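Collecting pick and place examples at Plevmont, a thread. We've been at it since August and a few people asked what the days look like, so I'll write it down while I still remember the boring parts.

1/ The goal is one policy that can pick up ordinary desk and packing room items and put them where they're told. No CAD models, no fixed positions. It learns from recorded runs that a person drives by hand.

2/ We have 3,568 runs saved as of 16/01/2023. That's raw. After checking, I expect to keep a good deal fewer, and I'll get to why.

3/ One run is one grasp. Start pose, approach, close, lift, move, release, back off. If the operator pauses to think in the middle, we throw it out. The model will happily learn to pause.

4/ There are 11 objects in the current set. Mostly dull things you'd find in a shipping area. We started with nicer shapes and the policy got good at nicer shapes.

5/ Packing tape is the one I'd tell anyone to include. It lies flat, it's low, it's see-through in places, and there are two sensible ways to grab it. You can close on the outside of the roll or put one finger down the middle and pinch the wall.

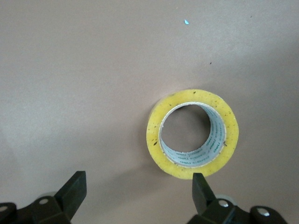

6/ We let operators use both grasps for the first few weeks. Bad idea for us. The policy would head for something in between and come down on top of the rim. Now the grasp type is written on the task sheet and each batch sticks to one.

7/ Placement is where people get lazy, me included. You put the object back where your hand wants to put it, and after an hour everything is in the same patch of table. The Brekari script now calls out a grid square and an angle before each run. It's slower. The spread is much better.

8/ Round objects don't need the angle, but we still move the start pose of the arm. Otherwise every approach comes in along the same line.

9/ Lighting: we leave the blinds alone and record morning and afternoon. I used to close them to get clean footage. The first policy trained on that footage did badly as soon as somebody opened them.

10/ Same with the table. We wipe off anything sticky and leave the specks. Same with the objects. Tape picks up dust and that's fine, it will have dust on it in the packing room too.

11/ We keep failed grasps, in a separate folder with a label for what went wrong. Slipped, missed, pushed it away, hit the table. The Baltel people train on theirs. We don't yet, but relabeling later is far cheaper than recording again.

12/ Checking takes longer than recording. Every run gets watched once at double speed by someone who didn't drive it. Most rejects are late starts, where the recorder was already going and the arm just sat there.

13/ The other big reject is the gripper signal being out of step with the video. We lost almost 2,000 frames of good driving to that before adding a clock check at startup. If you do one thing before your first session, do the clock check.

14/ Operators swap after 3 batches. Past that the motions get sloppy in a way you can see in the plots, with more small corrections right before the close.

15/ Someone asked about the Bodnár sampling method. We tried it for choosing which squares to record next. It helped on the tall objects and made no difference on the flat ones. Might be our settings. I'd like to run it again with a larger grid.

16/ Next up is two objects on the table at once, with the instruction saying which one to take. I'll post the task sheet when it's cleaned up. It still has my handwriting all over it.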